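Kitchen sponges hold more bacteria when they stay damp, study finds

2025-02-09

A sponge that never gets the chance to dry out carries far more bacteria than one that does, according to a small study of household kitchens.

Researchers led by Andor Mészáros collected 347 used sponges and dishcloths from homes in the town of Torkach and tested each one in the lab. The people who gave them up also filled in a form saying how old the item was, where it was kept and what it was used for.

Age mattered less than the team expected. Sponges in use for a week had nearly as many bacteria as those in use for a month. Where they were kept made a bigger difference. Those left flat in the bottom of the sink had the highest counts, and those stored upright in a rack had much lower ones. 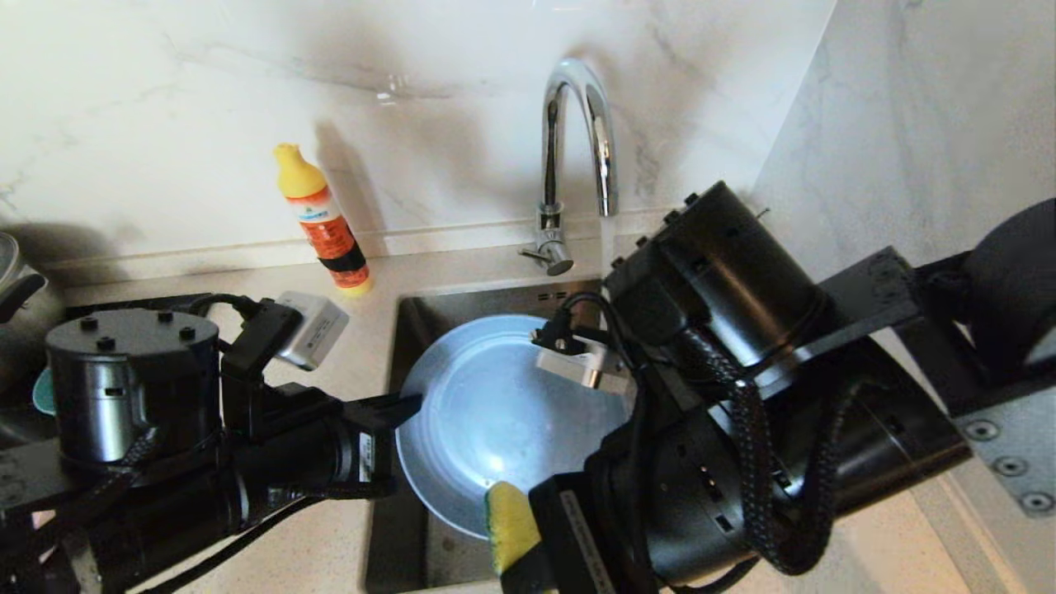
Does microwaving a sponge solve the problem?

Only for a short time. In a second round of tests, heated sponges showed a sharp drop in bacteria, but the counts climbed again within days once the sponges went back into use.

Dishcloths did better than sponges overall. They are thinner and dry faster, and most people in the study washed them with the laundry. Brushes were not part of the main sample, though the team tested a few on the side and found low numbers on nearly all of them.

"Most of what we found is harmless to a healthy adult," said Mészáros. "The concern is raw meat. If you wipe up chicken juice with a sponge, that sponge should go in the trash."
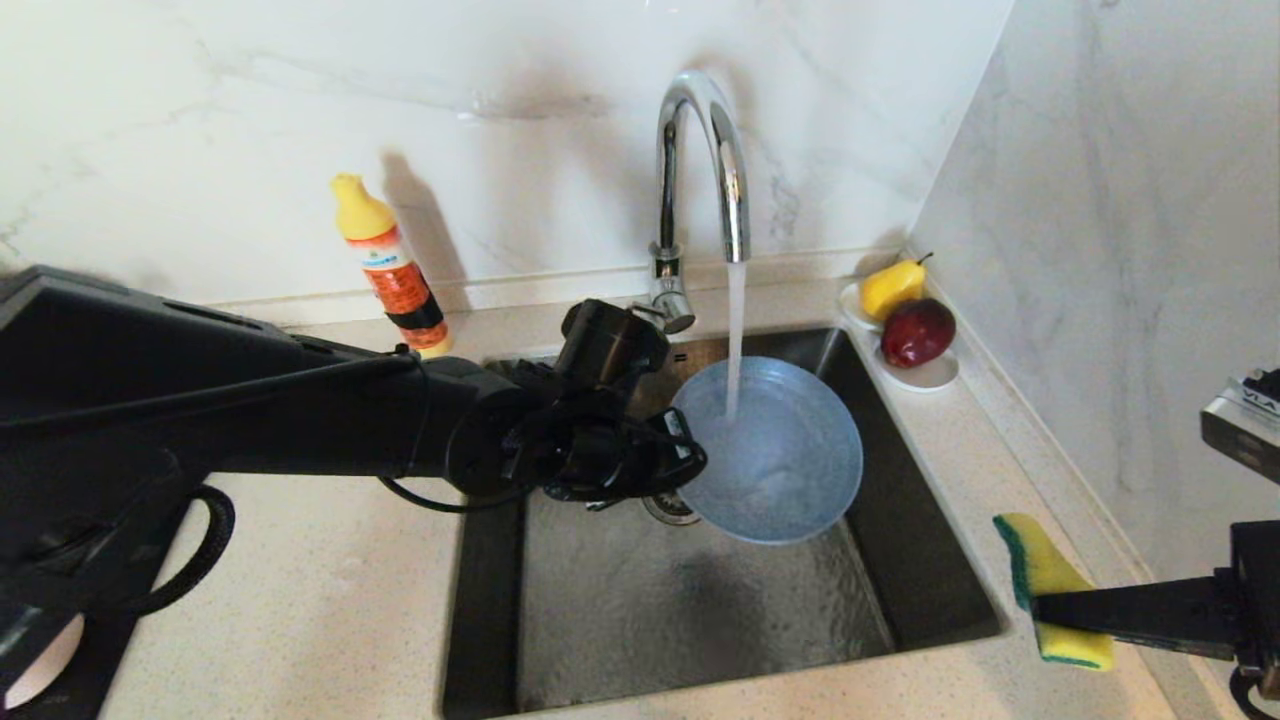

Salmonella turned up on a handful of the samples – all of them from homes where the same sponge was used for dishes and for counters. The researchers did not look at whether anyone in those homes had been sick.

Kristof Declercq, a food scientist who did not work on the study, said the sample came from a single town and relied on people remembering how they used their sponges. He would like to see the tests repeated in a warmer climate.

The team plans a larger study with 2000 households, set to begin in November.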